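Unit 4: Reading a Product Page

Course handout, Writing for Small Firms
Instructor: Maiara Toledo

Before class, read the two sample pages in the packet, the one from Pillport and the one from Vidal. Bring a pen. We will mark them up by hand.

What a product page has to do

A product page answers the questions a buyer would ask across a counter. What is it, what does it cost, will it fit, when can I have it, and what happens if I send it back. Most weak pages answer the first question three times and skip the last one.

The Pillport page is a good case. The opening paragraph says the pill box is "designed for life." The size is given on the second screen, under a tab marked More. A reader who wants to know if it goes in a coat pocket has to hunt for it.

The first 60 words

Put the name of the thing, its use and its main limit in the first 60 words. A limit is anything that would make a buyer return it: too wide for a standard shelf, hand wash only, no refills sold outside the country. Writers tend to hide limits. Returns cost the firm more than the lost sale does, so put them near the top.

Compare these two openings for the same desk lamp.

Vidal, old page: Bring a new kind of light to the way you work.

Vidal, new page: A clamp lamp for desks up to 2 inches thick. Plugs into the wall. The bulb is included and can be replaced.

The second is dull to read aloud and sold better – the client sent us the numbers in March.

Words to cut

Strike these on sight: solution, seamless, premium, curated, next-level. Strike "easy" unless the next sentence tells how it is done. Keep plain nouns even when they repeat. If it is a lid, call it a lid every time.

Pictures and captions

A caption should carry a fact the text has not given yet. Size and material are the usual choices. Keep it under 12 words or so, and check it against the picture before you hand it in.
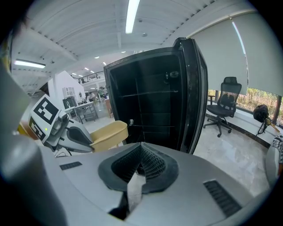

Exercise

Choose either the Onel kettle or the Winholm step stool from the packet. Write a page of some 100 words, with one caption. State two limits. Do not use any word from the list above.

Trade with a partner and underline every sentence a buyer could not check. Rewrite those, then turn in both drafts stapled together, first draft on the bottom.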